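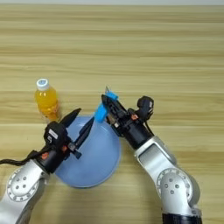
Two-arm station, right gripper holding the blue piece at the rim of the dish.

From: Brock Nguyen
To: Flurnham Robotics Club list
Subject: Re: two-arm task for the Pultham open day

Hi all,

Replying to Cormac's questions from last night, which I've left in at the bottom. Short version is that we should keep the handover task and drop the sorting task. The longer version follows, and there is a bit of work in it for most of you.

The handover is: one arm picks up the tool, the other arm takes hold of it, the first arm lets go, and the tool ends up on the blue dish. Tadhg and I have driven it by hand enough times now that the recordings are usable. We have 146 of them saved under the December folder on the club drive. Please don't rename anything in there. The training script reads the folder in name order and Peadar has already had to fix it once.

The part that still gives trouble is the middle, when both grippers have the tool. If the second gripper closes before it is lined up, the tool twists and the first one loses its hold. Peadar slowed the closing speed on both sides and it is better, but anyone driving still needs to stop and look before closing. Please don't chase speed yet. I would sooner have slow recordings that all look alike.
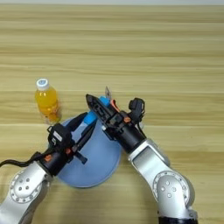 Handover over the dish, left and right grippers both at the tool.

A few things about the table, as three of us have been setting it up three different ways.

The drink bottle stays on the table. Tanvir asked whether it could go and I said no, because the Grurnum rules say there has to be at least one object that the arms are not meant to touch. Moving it a little between runs is fine and probably good for us. Keep the lid on tight. If it gets knocked over, save the run anyway and put "knock" in the notes column.

The dish can go anywhere both arms can reach. Keep it off the far side. The left arm can get there but the right arm locks its elbow, and then you have to power it down and start over.

Check the cables at the wrists before you start. The left one likes to slide in under the arm when you bring it back to the rest position. There is tape in the top drawer if you need it.

Table height is roughly 700 mm and I have marked the legs with pen. If the table gets lowered for another class, put it back to the mark. The wrist cameras don't care much but the head camera does.

On the sorting task — I know Tadhg put a lot into the bins and I don't want to throw that away. My thinking is that it goes in for the Nic Giolla round after the break, which has a longer time limit. We get 7 minutes at Pultham including setup, and sorting has never finished in that, even with me driving and skipping the last item.

What I need from people:

Tanvir, could you do another 50 recordings with the dish on the right half of the table? Nearly all of what we have is on the left.

Tadhg, could you go through the existing ones and flag any where the tool was dropped and picked up again? Flag only, don't delete.

Peadar, the gripper limits you changed are only on the lab machine. Please put them in the shared config so the laptop gets them too.

Cormac, you're on the poster, and I've answered your other points in between your lines.

Room is open from 4 pm as usual. I can't stay past 6 this time so somebody else will need to return the key to the front office.

Brock

Cormac Mac Mathúna wrote:

> Hi Brock and everyone,
>
> Sorry I missed the last session. I read Tadhg's notes but I'm still
> not clear on some things.
>
> Are we showing both tasks at Pultham or just one? The poster has
> space for two but I can change the layout if I know by the weekend.

One. Make the handover drawing bigger.

> Will the arms be running on their own or will one of us be driving?
> People coming past are going to ask, and last year we all said
> something different.

Driven by hand for the first half, on their own after that, if the trained version is any good by then. Put both on the poster and we'll say which is running.

> Tanvir says the handover works better if the right arm goes first.
> Is that a rule now or just how he likes doing it?

It was how he likes doing it. It is a rule now, so the recordings match.

> Last thing, do we need to bring our own table? The Pultham form
> says "bench provided" with no sizes.

I've emailed them. If I don't hear back we bring ours — Peadar's mum has offered the van again.

> Thanks,
> Cormac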